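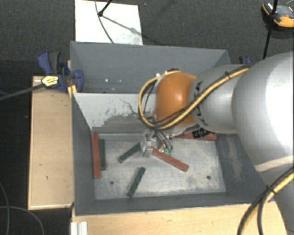 Introduction to Inventory and Storage
Handout 4: Safety stock and the reorder point
Prepared by Benedetta Sala

Please read this handout before the exercise class. You need the formula for average demand from Handout 3, and a calculator. If you missed Handout 3, Euan Morrison has printed copies in the course office.

1. Why we keep extra stock

A store orders goods from a supplier and waits for them. The time between the order and the delivery is called the lead time. During the lead time customers continue to buy, and we do not know exactly how much they will buy. The supplier can also be late. Safety stock is the quantity we keep for these two uncertainties.

Students often mix up safety stock and cycle stock. Cycle stock is the part which goes up with each delivery and comes down with normal sales. Safety stock stays below it, and in an average cycle we do not touch it. If a store uses its safety stock in every cycle, the demand estimate is probably too low and should be checked first.

2. The reorder point

The reorder point is the stock level at which we place a new order. In words:

Reorder point = demand expected during lead time + safety stock

Both parts must be in the same unit. If demand is given per week and lead time in days, please convert before you add. In the May test this was the most common mistake.

3. Worked case: Ollach

Ollach is a small wholesaler of door handles and hinges. It buys one type of hinge from a supplier named Hora. The lead time is 2 weeks. Average demand during these weeks, taken together, is 644 hinges. From the sales records, the owner decides to keep 153 hinges as safety stock.

Reorder point = 644 + 153 = 797 hinges

When the stock falls to 797, the order is sent. Suppose now that demand during one lead time rises to 993 hinges. The shortage is 993 - 797 = 196 hinges, and these customers must wait or go to another shop. The safety stock covered a part of the extra demand but not all of it.

Should Ollach keep more? We cannot answer from this one case. We must know how often such a high demand comes, what a lost sale costs, and what it costs to hold one more hinge for a year. Hinges are small and do not spoil, so holding them is cheap. For fresh food the answer would be quite different.

4. Stock on hand and stock position

In the simple case we compare the reorder point with the goods on the shelf. When orders are already on the way, this gives a wrong signal and we order twice. The correct figure is the stock position:

Stock position = on hand + on order - promised to customers

Write down all three numbers each time, also when one of them is zero.

5. Periodic review

Some stores do not watch the stock all the time. They check it on fixed dates and order up to a target level. The safety stock must then cover the lead time plus the time between two checks, so it is usually larger. The advantage is that many items from one supplier can travel in the same delivery. We return to this method in Handout 5.

6. Exercises

a) Ollach's supplier now needs four weeks. Weekly demand and safety stock do not change. Calculate the new reorder point.

b) Explain in two or three sentences why it may be unwise to leave the safety stock unchanged in exercise a.

c) Read the short case on the Luvine warehouse in the course reader. Which items would you put under periodic review, and why?

Bring your solutions on paper. Show the units in every line.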